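Putting away the groceries, again

I keep a file called chores.txt, and in January I went through it to see which lines could be struck off. The file is a list of household jobs, each with a column for "can a machine do this unattended, in a kitchen it has not seen before". Dishes stay where they were: the dishwasher does the washing, a person does the loading. Floors are a partial yes, if the floor is clear. Laundry is a no, with an asterisk for folding towels slowly. Groceries are a no.

The groceries line is the one I have been working on in the evenings, so it gets the rest of this post.

The task as I define it: a few packaged goods are on a table. Pick each one up, put it in a bin, don't drop or crush it. No cupboards, no fridge door, no bag to unpack. A five-year-old does this without being told how. I run it in simulation, since I don't own an arm and the cheap ones I could afford would spend more time being repaired than being used. The simulator is Sadum, which is free for hobby use and has decent contact handling for rigid boxes. The control policy is Fimeo, a mid-sized learned model that takes camera images and a line of text and puts out arm motions. I did not train it from scratch. I took the published weights and tuned them on 464 demonstrations that I recorded myself with a game controller, which is as tedious as it sounds.

Before the results, a note on how I score. Most of the numbers that get passed around are per-attempt success rates on single picks. They look good and they are the wrong number for a chore. If a machine has a 90 percent chance of placing one item correctly, and a shopping trip has 12 items, the chance of getting through the whole trip without an error is 0.9 to the twelfth power, or a bit over 28 percent. At 99 percent per item it is still only 89 percent, which means something on the floor more often than every tenth trip. A person will accept a jar on the floor from another person now and then. From an appliance they will accept it once and then call the store.

So I score by trip. A trip is 12 items, any mix, and it passes if all of them end up in the bin upright or at least intact. A retry is allowed if the arm notices the miss without help. A second retry on the same item fails the trip.

I ran 1,470 single picks to find out where the errors come from, and then I started on full trips. The single picks were useful. The arm's reach was almost never the problem. Motion planning in free space has been good for a long time and there is not much left to say about it. Nearly all of the failures happened in the last bit of the approach, when the gripper is close to the item and there is something else next to it.

This is the part that I think gets lost when people watch demo clips. The clips are filmed from across the room. You see the whole arm, the whole table, and the goods nicely spaced. The policy doesn't get that view at the moment it matters. What it has to work from can be a good deal poorer:
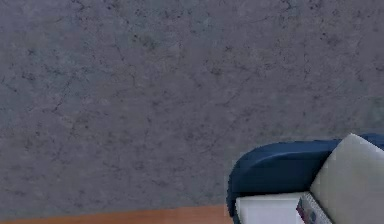
A view from one of the Sadum runs. Most of the pixels are wall.

When I started pulling stills out of the logs I expected to see bad grasps. I saw a lot of wall. In that one, the gray texture takes up nearly everything, and the part that has any bearing on the job is packed into the lower right: the blue housing, the pale finger, a white block, and a sliver of a printed package. You could not read the label from that, and I would not want to bet on where the far edge of the package is either.

A person in the same spot would move their head. It costs nothing and we do it without thinking. Fimeo has no notion of moving a camera to get a better look, and in my setup it couldn't if it wanted to. It has the images it has, and it puts out the next motion at a fixed rate whether or not those images say anything useful. There is no output for "I can't see, wait". I have tried adding one. More on that below.

I also looked at the wall texture itself, after those stills. It is a stock material, a mottled gray with dark specks and thin cracks running through it, and I had given it no thought at all when I built the room. To a network, though, it is detail. My demonstrations were all recorded in front of that same wall. So I swapped it for a flat beige one and reran a batch of picks with everything else held fixed, same seeds, same items, same starting poses. Success dropped. The drop was larger than I got from changing the items themselves to ones the model had not been tuned on, which I found hard to believe until I ran it again.

The reasonable explanation is that the policy had been using the cracks as landmarks. They don't move. If a certain dark vein sits in a certain part of the image, the arm is in a certain pose. That is a perfectly good way to locate yourself, and it is useless in anybody else's kitchen. The fix is known and boring: randomize the textures, the lights and the table finish, and tune again. I did that with 4 wall materials first and then with a larger set. The larger set got back most of what was lost. It also made the training run a good deal longer, and the room fan noise in this apartment is now a subject of discussion.

Now the trips. With randomized textures and the items set well apart, full-trip success got to where I would call it interesting, and no better than that. With the items touching each other, as they do when a bag has been emptied onto a table, it fell apart. Three kinds of failure made up almost all of it.

First, the double grab. Two flat-sided items sit flush and the fingers close on both. One comes up, the other comes partway and falls. From close in, two pale faces side by side read as one pale face.

Second, the wedge. A finger comes down on top of an item where it should have come down beside it. In simulation the arm pushes until the force limit trips. In a real kitchen that is a crushed box of crackers.

Third, the phantom. The fingers close on nothing, the arm lifts and travels to the bin, opens, and goes back for the next item with full confidence. This one bothers me most, as it is the easiest to detect. The finger gap is a number. If it reads zero, nothing is being held. A washing machine from decades ago can tell that its door isn't shut. But the policy was tuned on successful demonstrations only, so it has never seen what comes after an empty close, and it carries on with the plan.

I put in a plain hand-written check on the finger gap: if it closes fully, go back up and try again. That one rule helped the trip score more than anything I did with the model all month. I don't find this embarrassing for the model, but I do think it says where the field is. There is a lot of money going into the large learned part, and a lot of chores would be closer to done if somebody spent a week on the if-statements around it.

The "wait" output went less well. I labeled poor views by hand, trained a small head to flag them, and had the arm back off when it fired. It backed off all the time. Poor views turn out to be the normal condition near a table, and an arm that retreats from each of them never picks up anything. I set the threshold lower, it stopped firing when it should have, and I took it out. A second camera mounted off to the side is the better answer, and it is next on my list.

As for what you can buy, I went through the two products readers have written to me about. The Song is a kitchen arm on a rail. Going by its manual, it wants its own containers with its own lids, put down on a marked mat. That is a sensible design and it will probably work, but it means that a person moves the groceries into the containers first, and moving the groceries was the chore. The Graketti is a shop-floor unit for packing benches, sold to small warehouses. It does one carton size per setup and uses suction. I have no trouble believing that it runs all shift. A packing bench has fixed lighting, known cartons and someone nearby to clear a jam, and each of those takes away a problem that the kitchen keeps.

That is roughly the split I see across the whole file. Where the surroundings can be made to suit the machine, the answer is yes and often has been for years. Where the machine must cope with whatever is on the table, the answer is no, and the gap is wider than the single-pick numbers suggest.

The groceries line stays a no. I have changed the note next to it from "perception?" to "perception near contact, plus recovery", which is narrower and gives me something to work on. The tuning scripts and the gap check are in the usual folder, linked in the sidebar. The demonstrations are too large to host there, so write to me if you want them. If you rerun the beige wall test with a different policy, I'd like to see the result, particularly if there was no drop.

Next up is the side camera, and then soft packaging, which Sadum handles badly. Bags of rice currently behave like bricks.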